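Pick-and-place cell, Lenville lab: setup inspection checklist with comments

Aug 1, 2022
By the Naseri cell support desk

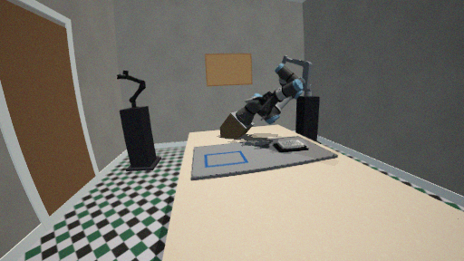

Cell model, main arm over the mat, second arm on the rear pedestal.

Scope: the simulated cell and the matching hardware cell at Lenville. Complete every line before a new task is loaded. Mark OK, FIX or N/A. A FIX in sections 1 to 3 blocks the run.

1. Base and pedestal

1.1 Main arm pedestal position matches cell file. OK
1.2 Base bolts torqued and paint-marked (hardware only). OK
Comment: marks renewed in April. One mark was smeared and has been redone.
1.3 Base frame in the Zurnlow controller agrees with the model. FIX
Comment: the controller still carries the offset from the old table. Difference is 13 mm along the table. Correct the controller value and leave the model alone.
1.4 Second arm parked clear of the table, drives disabled. OK

2. Table and mat

2.1 Mat angle entered in the work frame. OK
Comment: the mat does not sit square to the table. Do not straighten it to suit the program. Re-teach the three frame points if it has been moved.
2.2 Raised edges of mat included in the collision model. FIX
Comment: mat was loaded as a flat plate. Low moves across the edge will pass in simulation and hit on hardware.
2.3 Blue square outline clear of parts before start. OK
2.4 Black part with the gray top placed at the right end of the mat. OK
Comment: start pose tolerance is too wide in the Foster task file. Tighten before the next batch.

3. Arm and gripper

3.1 Joint limits loaded and tested one joint at a time. OK
3.2 Gripper tool point checked against the reference pin. OK
3.3 Gripper pointing down at the approach pose. OK
3.4 Approach height set to 40 mm above the mat surface. OK
Comment: measured from the mat, as the drawing requires. Earlier sheets used the table top.
3.5 Speed held to 20 percent for first pass. OK
3.6 Elbow stays up through the full reach. OK
Comment: an elbow flip was logged on the return move in April. Seed pose added to the task file.

4. Stops and surroundings (hardware only)

4.1 Emergency stop tested from both stations. OK
4.2 Floor clear on both sides of the table. OK
4.3 Cable slack checked at full reach. FIX
Comment: cable rubs at the wrist. Move the second clip toward the elbow and recheck.

5. Run check

5.1 Dry run of 600 cycles in simulation, no contact faults. N/A
Comment: held until 1.3 and 2.2 are closed. Results from the flat mat model are not accepted.
5.2 Log saved under the cell number and checklist revision. N/A

Status: not released. Reinspect 1.3, 2.2 and 4.3, then repeat section 3 in full.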